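Search this site
Search jobs, locations, keywords

Kitchen and Pantry Assistant - Torstead House

Last updated: December 10, 2023

Torstead House is looking for a part-time kitchen and pantry assistant. The position is 30 hours a week, mornings and early afternoons, and is open until filled.

Torstead is a residential study center with guest rooms on two floors and a shared kitchen on each. Guests stay from a few nights to several months. They make their own breakfast and lunch in the shared kitchens, and a hot dinner is brought in by our caterer, De Smet. The assistant does not cook dinner. The job is to keep the shared kitchens clean, stocked and easy for the next person to use.

What the work involves

Most of the day is spent at the counters. Guests come and go at different times, so things get moved, left out or put back in the wrong place. You will wipe down the counters, empty crumb trays, wash and oil the cutting boards, refill the dry goods canisters and return plates and small dishes to where they belong. Towels are changed every morning.
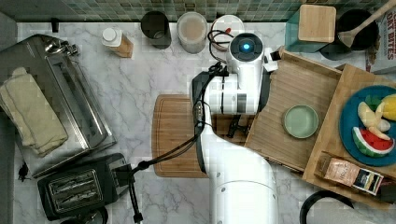
The counters are stone and mark easily. Anything acidic needs to be wiped up when you see it, and we do not use abrasive pads or vinegar sprays on them. The tile behind the counters is cleaned with a soft brush once a week. You will be shown which products go on which surface during your first week, and there is a printed list inside the supply closet door.

Other regular duties:

- Check the pantry shelves and write up the weekly order for dry goods, coffee, tea and paper products
- Receive deliveries from Flokolis, our grocery supplier, and check them against the order slip
- Label and date opened packages, and discard anything past its date
- Clean toasters and toaster ovens inside and out, unplugged and cooled
- Run and empty the dishwashers on both floors
- Take recycling and food waste to the back bins
- Set out serving trays and plates before the dinner delivery
- Report chipped dishes, loose handles or damaged cords to the house office

There is some lifting. Flour and rice come in 30-pound bags and have to be carried from the delivery door to the pantry. A cart is available on the ground floor, and there is an elevator to the second.

Who we are looking for

You do not need restaurant experience. We have hired people from hotels, school cafeterias and home care, and people returning to work after a long break. You should be comfortable working alone for part of the day and talking with guests, some of whom speak limited English. You should be able to read product labels and fill in a simple stock sheet by hand.

A food handler card is required. If you do not have one, you can get it within 30 days of starting and we will pay the fee.

Experience with food allergies is helpful. Each kitchen has a separate shelf for gluten-free items, with its own boards and knives, and these must not be mixed with the rest.

Hours and pay

The schedule is five days a week, 7:30 a.m. to 2 p.m., with a 30-minute unpaid break. Weekend shifts rotate and you will work about one weekend a month. The schedule is posted two weeks ahead. The house closes for 5 days in July for floor work and maintenance, and this is paid time off in addition to your regular vacation.

Pay is $2,502 a month before taxes. Lunch is included on working days. There is no staff parking on site, but the Kudau Street bus stops across from the front gate and we cover the cost of a monthly pass.

How to apply

Send a short letter and a list of your past jobs to the house office, or drop them off at the front desk between 9 a.m. and 4 p.m. Please put reference number 642 on your letter. A formal resume is fine but not required. Tell us when you could start and whether there are any days you cannot work.

We will call people in for a conversation of half an hour or so, followed by a paid two-hour trial in the second-floor kitchen. Wear closed shoes with a non-slip sole - aprons and gloves are provided. Please bring the names of two people we can call who have worked with you. Family members cannot be used as references.

Everyone who applies will get a reply, by phone or by mail. If you applied for a job here before and were not selected, you are welcome to apply again.

Contact the house office | © 2023 Torstead House | Back to top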